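Recording Practice Runs for the Student Table Sorting Project

Posted 8 June 2019 by Madhu Rawat

Our student club at Kirinthorpe is preparing an entry in the kitchen sorting category. Members disagree on whether the objects should be returned to fixed positions before each run. Is there an accepted practice?

Haruto Sakamoto
The category rules leave this to the team. At Ernalar we required 24 runs with fixed positions, followed by 24 with the objects placed freely. Students should enter each result in the log before the table is reset. Please also confirm that the emergency stop is within reach of the supervising student.

Matsuda
Free placement only. Fixed is a waste of time.

Plaltik
Both methods are acceptable, provided that the log states which was used. Our students found the colander harder to grip than the smaller toy foods, and they were advised to attempt it early in the session.

Comments

Madhu Rawat: Thank you. We will adopt the two sets.
Haruto Sakamoto: Kindly post your log when it is complete.

Related items
Log sheet for student teams
Choosing objects for a sorting table
Supervision during club hours
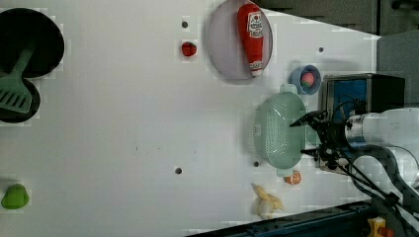
Teams that change grippers between the two sets should begin a new log sheet and note the change on its first line.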